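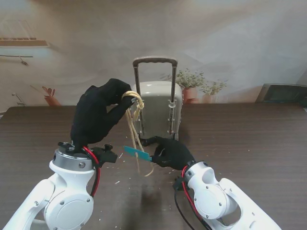
4 min read

Stela online shop: progress report on the email and promotion work

February 21, 2018

This report covers the work since the last one, which was sent before the holiday season. It follows the order of the work plan, so that it can be compared with it easily. The costs are in a separate sheet and I repeat them here only where they explain a decision.

Summary

The new welcome emails are running. The holiday promotion was carried out in full and closed on the planned day. The product reminder emails are late, and the loyalty page is not started. I ask for a decision on two points, which are at the end.

1. Welcome emails

Until last autumn, a person who signed up on the Stela site received one message with a discount code and then nothing until the next general newsletter. Now there is a short series. The first message still has the code. The second presents the bed linen and the towels, and the third asks the person what he or she would like to hear about: new products, sales, or care advice for fabrics.

The third message was the one we had doubts about. We expected that few people would answer, and it is true that most do not. But 503 subscribers have answered so far, and more of them chose care advice than I would have guessed. We had almost no texts of this kind. The shop in Gurdale has now written down the questions customers ask at the counter, mostly on washing linen and on removing candle wax, and I am making the first texts from this list.

One mistake should be mentioned. For a few days in the first period, customers who had already used the welcome code received a reminder to use it. Some of them wrote to complain, and the shop gave them a second discount. The rule in Fivimix is corrected and I have checked it with test addresses.

2. Holiday promotion

The promotion was built around gift sets. A visitor chose for whom the gift was – a parent, a friend, a new neighbor – and then saw a small group of products at different prices. We decided against a general discount on the whole site, as was agreed in June. Instead, the gift wrapping was free and the set cost a little less than its parts.

The sets at the lower price sold well from the first week. The most expensive set, with the blanket, sold slowly until we changed its first photograph to one where the blanket is open and not folded. After this change the sales were better, but the change came close to the last shipping date, when all sales go up, so I cannot say how much of it comes from the photograph.

Two problems came up in this part:

The stock numbers on the site were updated only at night. On the busiest days we sold sets that could no longer be packed. Customers were offered another color or their money back, and most took the other color.

The banner on mobile phones covered the search field on smaller screens. We noticed it late, from a customer's message. I have added small screens to the list of checks that we do before any banner goes live.

Returns in January were lower than we had feared. The pillow covers came back more often than other products, and the reason given was usually the size. The size table on that page was in centimeters only, and it now has inches also.

3. Product reminder emails

These are the messages to people who put something in the basket and leave. According to the plan they should be live by now, and they are not. Nedelcu, who supply the checkout, had to change how the basket is saved before Fivimix could read it. They delivered the change in January, but it saved the basket without the chosen color, so a customer could have received a reminder for the wrong product. A corrected version is being tested now. The texts and the layout of the messages are ready, and I do not expect more work on our side except the tests.

I should have asked for a test version earlier. In the plan I had put this step at the end, and for the next piece of work with Nedelcu I will put it at the beginning.

4. Loyalty page

Not started. The time for it went to the stock problem in December. I still think the page is useful, but it should come after the reminder emails, because both need the same customer data.

5. Spending

We are below the budget for advertising, as we stopped the paid search ads for the sets which were sold out. We are above the budget for photography, by roughly the cost of one extra day, for the new blanket and towel pictures. The total is inside the approved amount.

6. Next period

Finish the reminder emails and start them with the towels only.
Send the first care advice newsletter to the people who asked for it.
Have the stock numbers updated during the day as well.
Prepare the spring promotion – the outline is attached to the cost sheet.

7. Decisions needed

First, may the unused advertising money be moved to photography? The spring products have not been photographed yet and the present amount will not be enough for all of them.

Second, should the loyalty page stay in this year's plan, or move to the next one? If it stays, I need an answer before the spring promotion starts, so that the work at Nedelcu can be ordered in time.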